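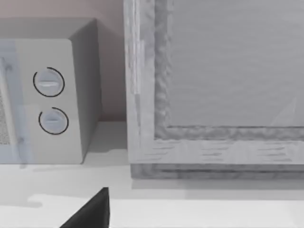

Posted in: Robots & Automation > Shows, Visits & Open Days

kettlebell_moth
Jul 30, 2019

So I finally made it to the open day at Akl, over in Clevville, and I've got to get this down while I still remember it. I went mostly for the big arms (who doesn't!) and ended up spending most of my afternoon at the kitchen simulation station, which was one screen, one controller and a line of people waiting their turn.

The idea is that you drive a gripper around a simulated kitchen and try to do one job. Mine was the microwave. It's a little countertop one with two dials, one above the other, and you're supposed to get hold of the lower dial and give it a turn. Sounds like nothing. I had 9 minutes and I used up most of them just getting lined up, because you're looking from so close in that you only get the right-hand end of the microwave, and then just the tip of one black finger poking up from the bottom. My brain kept telling me I was way farther back than I was.

They told us the whole program is called Flurkerside and that it has 634 kitchens in it, all with different cabinets and walls and so on. Mine had a pinkish-beige wall and a big gray wood-grain cabinet next to the microwave that I ran into more than once. Anybody else go?

solder_and_toast

I was there in the morning! I had the same job, I think, two dials and all. My problem was the grip bar across the dial. If you come at it with the fingers turned wrong you just slide off the front, so you have to back out, rotate, and go in again. The woman running it told me to quit watching the finger and watch the dial, and that helped a lot.

I did get it on my fourth try and I yelled, which I'm a little embarrassed about.

gruntled_dave

I'm going to be the grump here. I drove two hours to see robots and spent half the day looking at a video game. A pretend microwave doesn't weigh anything, it doesn't scoot backward when you shove it, and there's no grease on the knob. Show me the real arm turning a real dial and I'll clap.

kettlebell_moth

Well, the real arms were in the back hall! Did you miss those? There was one sorting bottle caps that I could've watched all day.

Also mine didn't feel weightless at all, when I bumped that cabinet the gripper stopped dead and I had to ease it back off.

gruntled_dave

I saw the cap sorter. It was fine. It was also behind so much plastic that I mostly saw my own face.

north_end_nell

I do controls work at a packaging plant, so I've got a foot in both camps. Dave's right that a dial on a screen is kinder than a dial on a counter. But I've paid for a real gripper that somebody drove into a real guard rail, and I'd have loved for that person to have spent a week bumping into pretend cabinets first. You can wreck a simulated kitchen up to 200 times before lunch and go eat.

What I wanted to ask them, and didn't get a chance to: do the dials have stops? The ones on screen have a thin black arc around them with a gap in it, so I figured the gap was where the travel ends. Does anybody know?

solder_and_toast

I asked something close to that and got "depends on the model" and then a kid needed the controller. So, no help, sorry. Mine turned maybe a third of the way and they said good enough.

pancakelogic

Was the shuttle from Nirnolholm running? I skipped this year because last July we stood in that parking lot forever and then walked.

kettlebell_moth

It was running, every half hour. Lot 7 if you go next time, the sign is behind a tree. Get there early for the kitchen station, the line was out the door by one.

gruntled_dave

Fine, question for Nell then. If I wanted to mess with one of these simulators at home, is my old desktop going to catch fire?

north_end_nell

Depends what's in it. Post your graphics card and how much memory you've got and I'll take a look tonight after my shift.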